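Cleaning a round hairbrush (and where to keep it afterwards)

I put off doing mine for months, then did the lot in one evening and felt very smug about it.

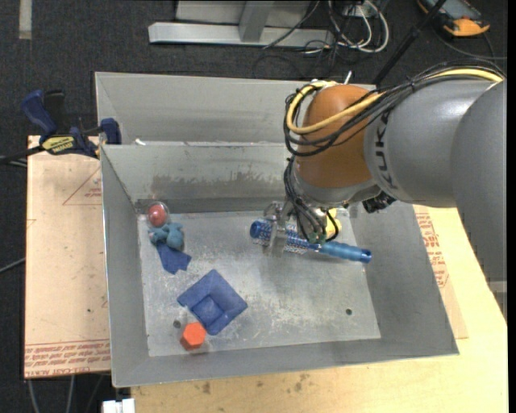
Damian Reisinger commented that he never soaks a round brush at all, just snips the hair along the barrel and lifts it out with a tail comb. Fair enough, and I do start that way! Small scissors, cut in a line between the rows of bristles, then pull the hair off in strips.

After that I fill the basin with warm water and a squirt of shampoo and swish the head about for 4 minutes, keeping the handle out if I can (water gets inside some of them and takes forever to come out). An old toothbrush does the bits near the base. Rinse, shake, then leave it flat on a towel overnight.

As for storage, a metal bin is fine for brushes and odd little toys together, but wipe the bottom out first or you're back where you started. Mine hadn't been done since February.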